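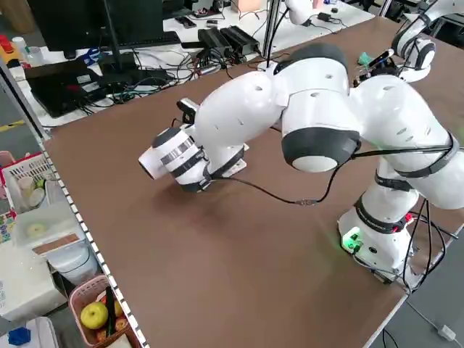
Volville's favourite workroom is open again, and it has been worth the wait. The big room at the back of the Lernen centre on Bright Street closed for a refit in the spring, and since the doors reopened in May the regulars have been streaming back in with their projects under their arms and a great deal to say about the tables.

The tables are the big news. The old ones had served since the building was a supply depot, and anyone who ever tried to keep a sheet of paper flat on one will remember the dips, the paint and the famous burn mark shaped like Tasmania. Their replacements are broad, smooth and brown, with a matte finish that is a real treat to work on under bright lights. No glare, no shiny patches, and you can find a dropped screw without crawling about after it.

Room coordinator Pui-shan Au spent much of the winter testing samples at her own kitchen table before settling on the brown.

"I had bits of board leaning against the toaster for weeks," she said. "My family voted for a pale green one and I'm afraid I overruled them. The brown is calm. You put something small down on it and you can see it straight away, and it doesn't show every fingerprint by lunchtime."

The tops were cut and fitted by local joinery Vostov, whose workshop is 2 km up the road. Owner Liam Tully grew up in Volville and learned to solder in the same room as a teenager, so he was more than a little pleased to get the job. He and his apprentice did the fitting over several evenings so that classes in the front rooms could carry on, and stayed until 10 pm on the last night to get the final edges right.

"It's a funny old room, nothing in it is square," Tully said. "The back wall wanders off on you. We'd measure, cut, carry it in, and then stand there scratching our heads. But it came together beautifully and I'd do it again tomorrow — well, maybe next week."

Small touches have gone down very well too. A row of little black dashes runs along the white edge of one tabletop, and people have taken to lining up their work against it. The white benches behind have been kept for screens, keyboards and all the bits and pieces that pile up in the middle of a job, which leaves the brown tables for the main work. Having the two side by side makes a surprising difference. You can turn around, check something on a monitor and turn back without shifting your whole project along.

The floor is grey now, and so much easier to sweep than the old carpet tiles! Those went out in the first week of the refit, and what was found underneath included three library cards, a chess bishop and enough resistors to stock a small shop. The bishop has been returned to the games cupboard, where its set had been making do with a cork.

The centre had 227 people on its workroom list before the closure, and Au says 37 more put their names down while the room was shut, many of them after peering in through the corridor window to see how things were going. Evening sessions are the busiest, so newcomers who can manage a morning will have the best choice of spots. First-timers get a short walk-through covering the benches, the storage and where everything lives, and then they are free to get stuck in.

A few jobs are still on the list. The shelving for the corridor side is yet to be delivered, the cable tidying is ongoing, and there is lively debate over where the kettle should go (currently the front desk, to the dismay of the front desk). Hooks for aprons and bags will be going up near the door once the paint there has had time to harden properly.

Bookings can be made at the Lernen front desk or by phone. Offcuts from the new tabletops are in a crate by the entrance and are free to anyone who can use them, though Au has already set aside one piece for her toaster corner.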